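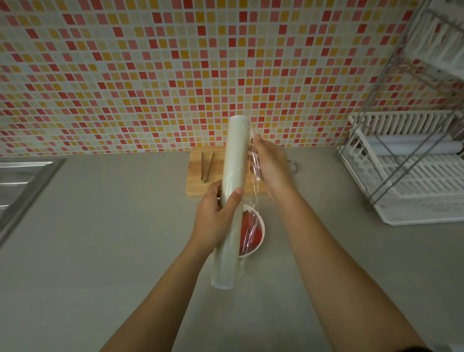 Bullora is a collection of first-person writing about controlling behaviour at home and at work: the small stuff, mostly, told by the people it was done to. It holds 2,000 short accounts, gathered through an open call and through letters sent to Conceição Magalhães's advice column before the column was cut to make room for a second crossword. Contributors were asked to write about an ordinary moment, and ordinary is what we got. There are accounts set in car parks, in queues for the dentist, and in a great many kitchens, where somebody is stretching cling film over a small white bowl and being told, quite pleasantly, that they're doing it wrong. If you came for courtroom drama you will be disappointed by page two.

What's in the folder

accounts.csv has one row per account: an ID, the text, the setting (home, work, family, other), the language it was first written in, and the labels. labels.txt explains the labels. withdrawn.txt lists IDs you must delete from any older copy you have. Please read that last one. It's short and it matters more than the rest put together.

Accounts run from a single line to several pages. The single line is "He kept my keys safe for me", and it got longer arguments out of us than anything else in the collection.

Where the writing came from

The open call went out in February through libraries, two newsletters and a noticeboard at the Cunha language school. Writers could send text in English or Portuguese. Annapurna Nambiar translated the Portuguese accounts and kept the swearing at its original strength. Where a pun didn't survive the crossing she has left a note in square brackets, sometimes a rather sad one.

Everyone agreed in writing to their account being shared for research and teaching. Names, workplaces and towns were changed by the writers themselves or by us with their approval. Anything called Trilport in the text is a stand-in for an employer. There are a lot of Trilports, they are all different, and none of them should be trusted with a rota.

Labels

Each account was read by 3 people: Horácio Cordeiro, Amândio Peixoto and Annapurna. There are 7 labels, including monitoring, money, isolation, ridicule and "the helpful kind", a name that started as a joke in the margin and stuck. An account can carry several. We have kept all three readers' labels side by side and not boiled them down to one answer. Horácio and Amândio disagree about ridicule so reliably that you could set a clock by it, and flattening that out would lose something real about how these things look from outside.

No label means "this was abuse" or "this wasn't". We were asked for one repeatedly. The writers know what happened to them, and a spreadsheet column doesn't get a vote.

Known problems

Far more women than men wrote in. Very few writers were under twenty. People who are still in the situation are mostly missing, for reasons that shouldn't need spelling out. The Portuguese accounts are longer and funnier, and a model trained carelessly will decide that length is a symptom.

Spelling is as sent. A handful of accounts have odd line breaks from being passed through Kemetti, our old survey tool, now retired without honours.

Please don't

Don't use this to build anything that scores real people's messages, partners or marriages. Don't try to work out who wrote what. Don't quote an account in full in print without asking us first; a few lines is fine.

Withdrawals and contact

Writers can pull their account at any time without giving a reason. Henrique Figueiredo looks after requests and checks the inbox every Tuesday, more often if the subject line says URGENT, less often if it says URGENT and turns out to be about commas. Corrections to translations go to Annapurna, who would like to know about the one with the goat.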